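Hand-held gripper check, before and during a teaching session
Site: Mikonen apartment, bedroom set
Checked by: Khrystyna-Mariia Lysenko
Date: 2021-04-19
Task set: Beda (pick up, carry, put down, small household things)

1. Pivot screws snug, no play in the finger arms – OK
Comment: Went over them with the small driver before the first demonstration. Lovely smooth travel on this unit now!

2. Grip pads seated, ridges clean – OK
Comment: Wiped both. Lint from bedding gets into the ridges, so please look again at the halfway break.

3. Jaws open and close fully, both fingers moving together – OK
Comment: 12 slow cycles, then three fast ones. No sticking.

4. Pinch points – OK WITH NOTE
Comment: Keep the free hand away from the arms while squeezing. Han likes to steady objects with a fingertip, and I did the same thing when I started. Set the object down, let go, then grip.

5. Wrist and shoulder rest – NEEDS ATTENTION
Comment: We did 78 demonstrations with one short break. That's too long, even when it's going well (and it was going really well). Swap people sooner.

6. Floor clear where the demonstrator stands – OK
Comment: Moved a charger cable out of the way.

7. Storage for recordings – OK
Comment: Metemetti copy finished before we packed up. We're getting close to 2000 demonstrations in the Beda set, which makes me very happy.

8. Object handling and work surface – OK WITH NOTE
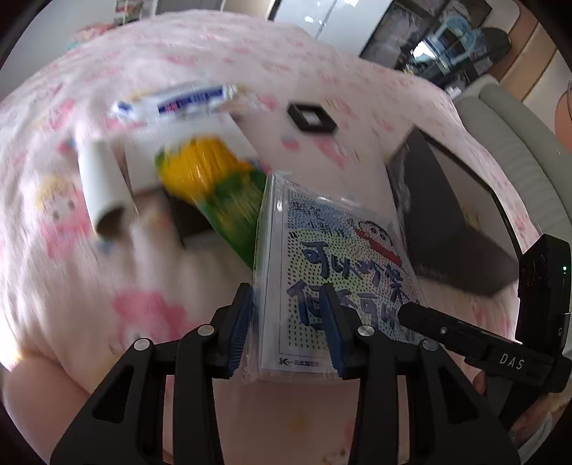

Grip force is the item I'd most like everyone to practice, and it's the fun part too – the robot can only learn a gentle hold if we show it one. Squeeze until the object stays put, then stop. Thin things deserve extra care: with the card pack, keep the pads on its edges as we did over the pink sheet, and watch the clear wrap for creasing. Pass on item 8, with a reminder to set packs down flat before opening the jaws.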